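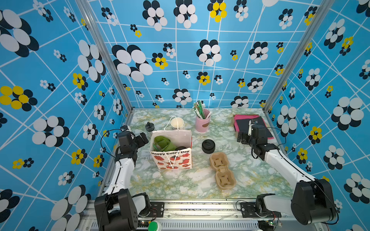 The Merkine Stone

Posted 13/08/2026 in Short Fiction

The survey of the Jarken canal was done in September, when the nettles had begun to fall over and the towpath was dry enough to push the measuring wheel without it skidding. I had the society's copy of the 1811 distance table, a clipboard and a wire brush. The table listed 32 stones between Jarken Basin and the lock at Merkine. My instructions were to find each one, record the condition of the lettering and measure the gap to the next.

The first stretch gave no trouble. The stones were sandstone, set with the face towards the water, and each carried a letter for the canal company and a number. Where the face had flaked I took the number from the position. Stone 9 had been moved two yards inland to make room for an angling platform. Stone 14 was in use as a doorstep at the old toll cottage, with the lettering upwards and almost gone. I entered both as displaced.

The difficulty began past Taner. According to the table, the distance from the Taner swing bridge to Merkine Lock was 3,000 yards. The wheel gave 3,037. I assumed an error in the wheel, checked it against a steel tape on the level ground by the bridge, and found it correct to within an inch over a hundred feet. I went back and walked the length again from the other end. It gave 3,037.

A canal company charged by distance. Thirty-seven yards is a small amount on a boatload of lime, but the company had carried lime to Merkine for sixty years and had charged for the shorter figure throughout. The toll books are in the Overgaard collection, in the reading room above the library, and I spent four mornings with them. The clerks had beautiful handwriting and no interest in anything except weight. Every boat was entered at 3,000 yards.

In the back of the last volume there was a folded sheet which the catalogue describes as "plan, incomplete". It showed the canal between Taner and Merkine as a straight line. The canal between Taner and Merkine is not straight. It bends to the north at a field called the Pound, goes round a rise that a child could run up, and comes back to its line below the lock. I had walked round that bend twice with the wheel and had written "slight curve" in the notes.

The rise is marked on the modern map as a spoil heap. On the folded sheet, where the straight line passes through it, there is a small circle in brown ink and one word, "house".

I asked at the reading room for the land purchases. They are complete for the whole route, in bundles, one for each field, tied with tape that leaves pink dust on the fingers. The Pound was there. The company had bought it in full in the first year of the works, house included, and had paid a fair price. A second paper in the same bundle, dated eleven weeks later, was an order to the contractor to take the cutting round. It gave the additional length as 37 yards and directed that the additional length was not to appear in the table. No reason was entered. The order was signed with initials that match none of the company's officers.

I returned to the Pound with the brush and a bar. Spoil from a canal cutting is clay and broken rock, tipped from barrows, and it lies in layers that slope away from the tipping point. I cut a small section on the side away from the water. There was turf, then a hand's depth of soil, then the edge of a flat slab, laid level. Beside it was another. I cleared enough to see that they were a path, and that the path was worn in the middle and went into the rise.

I put the turf back and trod it down.

The form provided by the society has a column for remarks, which is narrow. For the section from Taner to Merkine I entered the measured length, the length in the table and the difference. Under remarks I wrote "see Overgaard, land bundles, the Pound". Then I went along to look for the last stone, which stands on the lock side at Merkine, behind the balance beam — face to the water, lettering sound, the ground in front of it recently swept.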